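Thumb base drifting after re-zero, four-finger hand, sim and bench don't agree
Forum: Hands and Grippers > Setup and Maintenance

drirell_bench
Anyone else tired of being told to "just re-zero it"? We have one hand on one cell, and the thumb base joint comes up 2 degrees off where the controller says it is. I've re-zeroed it on Monday and twice more after that. Same offset by the end of the shift. The vendor's answer is a homing routine every 2000 cycles, and I don't buy it. A joint that needs that much homing has something moving in it.

plamine77
Did you check the hub bolts before blaming the routine? Ours backed out at the thumb and it looked exactly like encoder drift.

drirell_bench
Checked and torqued. Paint marks haven't moved. I went back to the sim model to see if the offset was baked into our setup. Marker on top of the palm block, fingers to the right of it, thumb base on the left, orange thing standing right in front of the palm as the target.

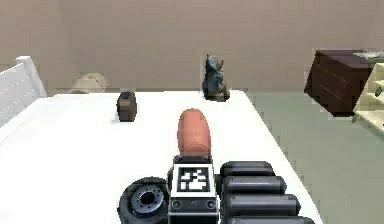 Farooqui thinks the sim is no help at all with this, as a simulated joint has no slop unless somebody typed it in, and most people never do. The sensible check is on the real hand: push the thumb against a hard stop, log the reading, repeat it 14 times and look at the spread.

drirell_bench
Fair, but the sim does tell me where the marker is meant to sit relative to the thumb. If the real one was stuck on crooked, every calibration after that is garbage.

hindholm
I doubt it's the marker. A crooked marker gives you a constant error for the whole hand – you're describing one joint that wanders. Pull the cover and look at the cable where it bends.

plamine77
Disagree. We had a marker lifting at one corner and the error changed all day long. Reprinted it, flat backing, done.

hindholm
And the fingers stayed fine while the thumb moved? Come on.

plamine77
The fingers were off too. OK, point taken.

drirell_bench
Fingers are within spec here. I'll do the hard stop test tonight, then pull the cover. If the spread is wide I'm sending the joint back, and I'm not paying for another 32-page homing guide.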